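Looking after your football kit at home

Five-a-side on a Monday, eleven-a-side on a Sunday and two children in the under-tens: our house washes a LOT of football kit. I love it, I really do, but it has taken me years to work out a routine that keeps boots in one piece and shirts the colour they started. Here are the bits that work for us, and please send me yours!

Boots first

Knock them together outside the back door as soon as you get home. Dried mud comes off in lumps but wet mud smears, so if they're soaked, leave them on newspaper overnight and have a go with a stiff brush in the morning. An old washing-up brush is perfect, and the pointy end of a wooden skewer gets round the studs.

Never put them on the radiator. I ruined a lovely pair that way one November — the soles came clean away at the toe. Stuff them with screwed-up newspaper, change it after an hour or two, and stand them somewhere with a bit of air. Take the insoles out and dry them separately. Laces can go through the wash in an odd sock with a knot in the top.

If yours are real leather, a little dubbin rubbed in with your fingers makes a world of difference. Go easy, wipe off what's left over, and leave them till the next day.

Shirts and shorts

Turn everything inside out before it goes in, especially anything with a name or number on the back. Wash at 30 with half the powder you think you need, and skip the softener altogether! It leaves a coating on sports fabric, and then the sweat has nowhere to go and the smell stays put. A cup of white vinegar in the drawer does a far better job.

Grass stains want treating before the wash. I use a paste of bicarbonate of soda and a drop of washing-up liquid, worked in with an old toothbrush and left for as long as a half of football (90 minutes if I forget, which is most weeks). Blood needs cold water, always cold, and plenty of it.

No tumble dryer for printed shirts, please. Ours go over the airer in the dining room while the rest of us find something to do round the table. 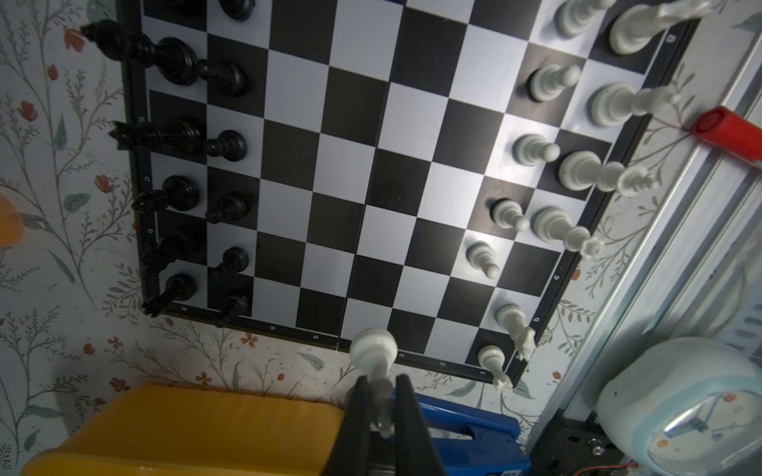

Board out, black pieces lined up on the left.

Shin pads and gloves

Shin pads are the worst smell in the house by a mile. Hard shells can be scrubbed in the sink with warm soapy water, and the soft sleeves go in with the shirts. My friend Sun-ja So sprinkles bicarb inside hers the night before and shakes it out on the doorstep, and I've been doing the same ever since.

Goalkeeper gloves need a gentler hand. Put them on, run them under a lukewarm tap and wash your hands as if you were wearing nothing at all. Squeeze, don't wring! Then lay them flat, away from the sun, and don't store them palm to palm or they'll stick together and tear. A quick dampen before kick-off brings the grip back beautifully.

The bag

Empty it the minute you're in. Tip it upside down, shake out the grit and leave it unzipped. I keep a carrier bag in the side pocket for muddy boots and a dry pair of socks in the other, plus spare laces, plasters and a stud key on a bit of bright ribbon.

Pumping up the ball

Put a drop of washing-up liquid or cooking oil on the needle before you push it in, or you'll wreck the valve. The right pressure is usually printed beside it. Wipe balls down with a damp cloth after muddy games and let a little air out if they're going in the loft for the summer.

Next time: getting the smell out of a car boot after an away match at Drorby in the rain.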